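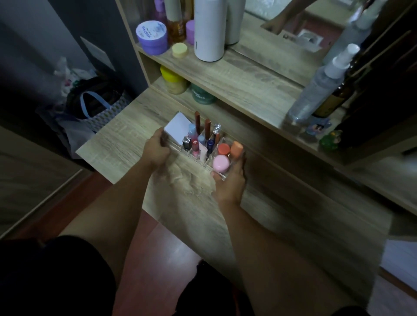
Lurkitlow Vanity Set

README, last touched in April. Sorry for the fragments, will tidy later.

What it is

Photos of small stuff on dressing tables and bedroom desks, plus notes on how the stuff gets put away. Makeup, nail polish, hair products, creams, brushes, the trays and boxes they live in. 1,000 photos, 47 desks. Ordinary ones. Nothing styled for the shoot.

Made for anyone working on storage, sorting or labeling of bathroom and bedroom clutter. Also fine if you just want to look at how people pack a divided tray.

What's in the folder

photos - all of them, one subfolder per desk
notes.csv - one line per photo
words.txt - the item words we allow, see below
rooms.txt - desk type, shelf or no shelf, mirror or no mirror
CHANGES - short

Activities

Each photo gets one of 6 tags.

1. lift - organizer or tray held off the desk, contents still in it
2. fill - items going in
3. empty - items coming out
4. wipe - cloth on desk, shelf or tray
5. shelf - bottles and jars being lined up or moved on a shelf
6. rest - no hands, things where they stand

If you can't tell fill from empty (often you can't, one photo), use the tag "fill" and put a 1 in the unsure column. Don't guess from the next photo. The photo at the top of this file is a lift. Clear organizer, both hands, lip gloss tubes standing toward the back and shorter stuff in front.

Item words

Keep them plain. We had "lippie", "gloss wand" and "lip thing" in the first round and it was a mess.

lip gloss - tube with a tall cap
lip product - anything for lips where you can't tell which
nail polish - small bottle
jar - short, round, screw lid or similar
tub - bigger jar, body butter size
tin - flat and round
bottle - everything taller with a neck
tube - squeezy
stick - pale, thin or fat, doesn't matter
canister - tall straight sides
card/mirror - white rectangles that could be either. Yes it's one word in the list. The one in the top photo is tagged this way
unknown - use it! There's no prize for guessing

Colors: of the cap first, then the body if you can see it. So "lip gloss, reddish-brown cap" and "nail polish, black cap". See-through caps are "clear", faceted or not.

Text on labels

Copy only what you can read, as is. Half words stay half words. On the shelf behind the organizer in the top photo there's a purple tub that reads MOIST, and that's what goes in the column, not "moisturizer" or whatever you think comes after. Same for the teal jar lower down, "Chill" and "Bliss", nothing added. Numbers too: the pink tube in the front gets "10" and no guess about shade or size.

Brand column is mostly blank. Leave it.

Furniture

Desk and shelf get their own line in rooms.txt. Light wood, dark wood, painted, glass, other. Oak-look counts as light wood, don't try to work out if it's real. Open space under a shelf is a "cubby". Things in a cubby are usually in shadow so expect the colors to be off there, we left the photos as they were.

Where the desks are

Homes in Prollton and Edlow. Bedrooms mostly, a few hallway desks, one very crowded bathroom ledge that we let in as a desk. The Baumgart drawer photos used to be part of this and were split off, diffrent layout, top-down only. If your copy still has a baumgart subfolder it's the old one, get the new one.

Known problems

- desk 10 is in there twice under two spellings. Same photos. Delete either.
- lip gloss is way over-represented, hair stuff thin
- clear plastic on light wood: edges hard to see, some organizer outlines are wonky
- pink / coral / peach caps. Two taggers, two opinions. Treat as one group if you need clean color counts
- items behind other items are tagged only if some part shows clearly enough to name. Not everyone stuck to this
- a few notes lines have a comma in the free text and break the csv. Quote fix is comming

Not for

Product reviews, ingredient work, price anything. Labels are too partial. Don't use it to work out who lives where either.

Adding photos

One desk per subfolder. Leave the mess in. Lids on so nothing tips when the tray goes up. Clear any mail or prescriptions off the desk first, we throw out photos with names on paper. Fill in notes.csv as you go, not at the end of the day, the ones done at the end of the day are the bad ones.

New desks get merged Thursday. If yours isn't in by the one after, check that the subfolder name has no spaces in it.

Todo

- quote fix
- merge desk 10
- more shelf photos, more hair products
- decide if cotton pads are an item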